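Subject: Re: [akville-food] Apples and bananas in the same bowl
Date: 13/09/2025

On the Akville list, someone wrote:
> Keep bananas well away from everything. One banana will
> ruin 10 apples overnight. The Fanine produce guide says so,
> and I've lived by it since March.

Overnight? I have my doubts. Ripening fruit gives off ethylene, fine, I'll grant that much. But the guide gives no variety, no room temperature and no source, and it's put out by the people who sell the Fanine storage box.
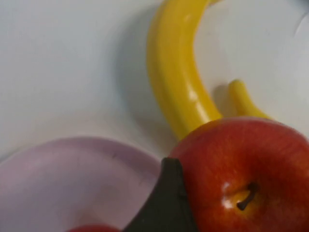

Banana and red apple, overlapping.

I kept both together on my counter for 3 days. That's 72 hours of supposed ruin, and the apples were crisp to the last one. The bananas spotted, as bananas do. At 5 days one apple had gone a bit mealy, and it was the one with the bruise.

I'm not saying there's no effect. I'd just like to see a control bowl before anybody rearranges their kitchen or pays for a box.

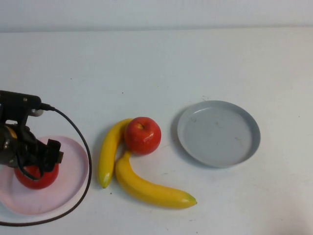

Hồ wrote back off-list that my counter is too cold to prove anything, and that Basemitz growers won't store apples beside ripening fruit at any time of year. Fair enough on the cold. But a grower's shed holding fruit for months is a different matter from a bowl that gets emptied in a week.

If anyone has run it properly, two bowls, same batch, same room, please post what you got, including the dull results.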